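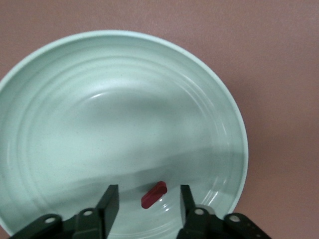 Mint green, with rings. Apparently the rings matter.

So my sister-in-law has sent me an article saying a pale green plate makes children eat more vegetables. I have a pale green plate. I also have a child, and a bag of frozen peas. Thread, I suppose.

The claim, as far as I can follow it: a calm colour and a bit of a pattern "invite the eye inwards", towards the food. It was on the Ornard blog. Ornard sell plates. I'll leave that with you.

They say they asked 101 families. Doesn't say how they asked, or what the families were eating off before. If you've just paid for a new set of plates you're going to say it went well, aren't you? I would.

Anyway I gave it a fair go. Peas on the green plate at teatime for most of January. Same peas, same child. Some evenings they went down and some evenings they were pushed up against the rim in a long line and left there. I could have told you that about any plate in the house.

What I will say for it is that it has a proper raised edge, so the peas stay on the plate until somebody decides otherwise. No rings required for that. My gran's plates had an edge.

There's a blue one as well. The article is very down on blue. Blue "suppresses appetite". My son ate two helpings of shepherd's pie off the blue one and asked for the crust off mine, so either he hasn't read it or blue works differently in Leicester.

Second part of the advice, and this is where I really started muttering: put foam letters out on the table next to the plate and let the child "graze on language" while they eat. Graze!

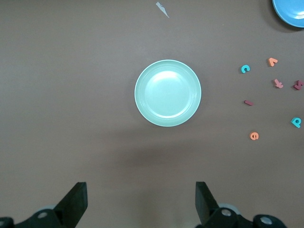
My objection is a practical one. A foam letter is light and a bit squashy and exactly the size of something you'd put in your mouth if you were bored of peas. Then you've got a wet letter, and gravy on it, and you're washing up the alphabet at half past seven.

Also, which way up is anything? I've had a long argument over whether something was a p or a q. It depends where you're sitting. He was sitting opposite me. We were both right and neither of us gave in.

Zodwa Maluleke asked if he's learned any letters this way. He knows e. He knew e already. He's got a cousin called Ewan.

Someone's bound to say I didn't do it for long enough. The article says 8 weeks — but it also says you'll "notice a shift from the first meal", so I'm not sure what the other weeks are for.

Andri Hämmerli says his two liked the letters and he'd do it again. Fair enough. His two also like sprouts, so I don't think we're working with the same material.

Current position: keeping the plates, they're decent plates and they stack. Letters are going back in their tub before tea and coming out after, when the table's been wiped. Peas remain a matter of mood.

If anyone has tried this with the yellow set, tell me, but please tell me what you had for tea as well. I don't want to hear it was chips.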